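4.2 Call routing between the two services

The merged client was tested with accounts from Paltent, a text and video chat service, and Clestis, which gives each user a phone number. Before the merger a user had to keep both programs open. An incoming call to the Clestis number rang only in the Clestis program, and voicemail stayed there too. After the merger both kinds of call arrive in one window, and the user picks which number to show when calling out.

We recruited 50 account holders who had used both services for at least 9 months. Each person linked the two accounts and then used the merged client as their only calling program for three weeks in March. The client logged the time from the first ring signal to the first sound on the device, along with any call that was dropped or sent to voicemail by mistake. In all, 3,000 incoming calls were logged.

Most of the trouble came from duplicate ringing. When a user had the client open on a phone and in a browser, both rang, and answering on one did not always stop the other. The cause was a presence message that the server sent once and never repeated. We changed the server to resend it until each device replied — a small change, but it had to be made in both code bases. Calls forwarded from a work number were handled separately and are left out of the counts below.

Voicemail transcripts were the other weak point. They were still written by the old Clestis system and could reach the merged inbox well after the recording itself. Five participants turned transcripts off for this reason. Others said they did not read them. 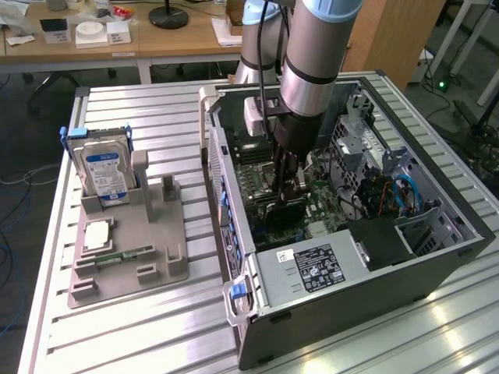

Figure 3. Open desktop computer on the workbench, with the arm's gripper above the motherboard.

4.3 Number selection on outgoing calls

Participants could set a default number or choose one for each call. Aasen and Eide had found in an earlier survey that people rarely change a default once it is set, and our logs agree with this. The choice was most often changed for calls abroad, where the two services charge different rates.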